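Zarine Opens Wash-and-Fold Counter in Kivmont

KIVMONT, Jan 26, 2025 – Zarine, the family-run laundry service, has opened a wash-and-fold counter in the Vahidi Building in downtown Kivmont. It is the company's second location and its first with evening pickup.

Customers can drop off clothing, bedding and towels at the counter or book a home pickup by phone. Orders left before noon are ready the next day. Items that need mending can be left with the same order and are priced separately.

The new counter has room for 200 orders a day. Zarine's original shop on Cadex Street will keep its current hours and will continue to handle all dry cleaning, including coats and formal wear. 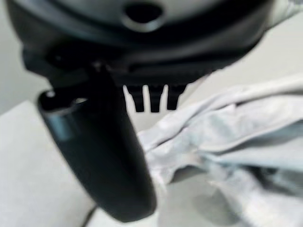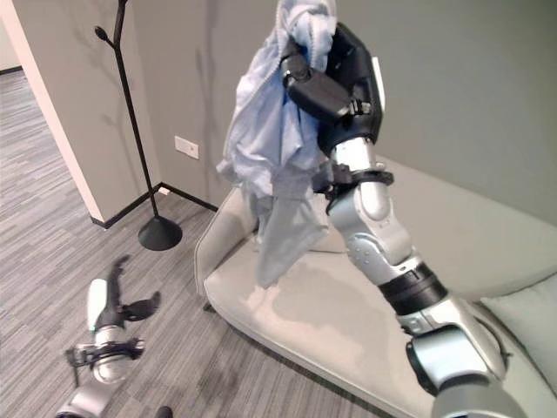
Second picture: a light blue garment over the seat of a sofa.

As part of the opening, Zarine will wash donated clothing at no charge through the end of January. The company has set a goal of 2,000 garments, to be passed on to families in the Kivmont area. The first 600 were collected at the Cadex Street shop before the new counter opened.

Donated clothing should be clean enough to handle, with pockets emptied and buttons in place where possible. Shoes, pillows and leather goods cannot be accepted. Bags may be left at either location during business hours, and no appointment is needed.

Prices at the new counter are the same as on Cadex Street. Home pickup is free on orders of 2 bags or more within Kivmont.

About Zarine
Zarine provides laundry, dry cleaning and clothing repair to homes and small businesses in Kivmont. Price lists are available at both counters.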